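Filed under: Grant Updates / Community Projects

Progress report no. 2 – the Irkari Lane oral history project

Hello again, and thank you for being so patient about the gap between this and the first one. I know you asked for something by the end of October and it's now well into November, but I wanted to get the church hall session in before I wrote to you, and I'm glad I did!

So, where are we. When I wrote in the summer we had a box of tapes, a borrowed recorder and a list of people who had said "maybe". We now have 20 finished interviews, all recorded, all signed off by the people who gave them, and all backed up in two places (my back bedroom and the library's own storage, which Định Đặng sorted out for us in an afternoon after I'd spent three weeks failing to). The longest one is with a former baker who talked right through two pots of tea and into the evening. I've not cut a minute of it.

The typing-up is slower than I promised. I said we'd have everything written out by Christmas and we won't. We've got 1056 pages' worth of typed and checked material, which sounds like loads, but people talk over each other, and the older tapes from the Dikeck works social club have a hum on them that makes my teeth itch. One evening I played the same four seconds until half past eleven trying to decide if a man was saying "kiln" or "Ken". (Kiln. Probably.) I'd now say the end of February for the lot, and I'd rather tell you that today than in January.

Money next, as I know that's the bit you turn to first. We've spent what we said we would on travel and a bit less on printing. The one thing over budget is the tape transfers. Postuteck quoted us for 64 cassettes and did a lovely job, but several had to be opened up and put into new shells and that was extra. I've moved the underspend from printing across to cover it, as you said we could when we spoke on the phone. The invoices are in the folder with this, in date order, apart from the parking ones which are in an envelope at the back.

The church hall session was a treat. We put the old street maps out on the tables and let people write on them, and they did, all over! Who lived where, which yard had the pigs, where the bus turned round before they widened the corner. Two sisters who hadn't agreed on the number of their grandmother's house since childhood still don't agree, and both numbers are now on the map in different coloured pens. I've asked the library whether we can have the maps scanned flat before the ink fades. They're keen, and it shouldn't cost us anything.

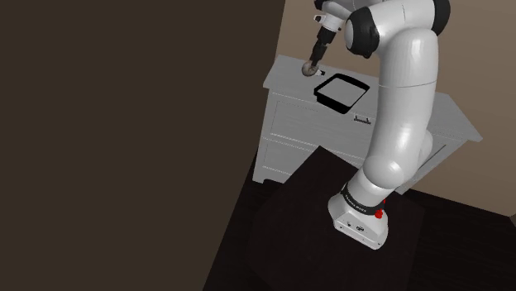

One thing came out of that day that I hadn't planned for – five people asked if they could record their own relatives at home, without me sitting there. I was a bit nervous about this (the sound, the forms, all of it) but I've written a one-page guide and lent out the spare recorder to the Opoku family to try first. Their tape came back last week and it's lovely, much looser than anything I get. Grandad sings on it. If you're happy, I'd like to carry on with this through the winter, and it wouldn't need any more money, only a few spare batteries.

What's gone less well is the schools side. I had one good meeting in September and since then I can't get a date out of anybody. I don't think they've gone off the idea, they're just busy, but we did put a classroom visit in the plan and I don't want you to think I've forgotten it. I'll try again after half-term reports are out of the way, and if it slips to the summer term I'll let you know straight off.

Still to do before the next report: finish the club tapes, chase the last three consent forms, get a price for the booklet, and find a second person to check my spelling of the street names. Ring me if anything in the figures looks odd. Mornings are best, before ten.

Related updates
Progress report no. 1: tapes, teapots and a slow start
Irkari Lane maps: can you help us name the yards?
How to record a relative at home (one-page guide)
Small grants: what we funded this year

Contact us | Copyright Irkari Lane History Group | Back to top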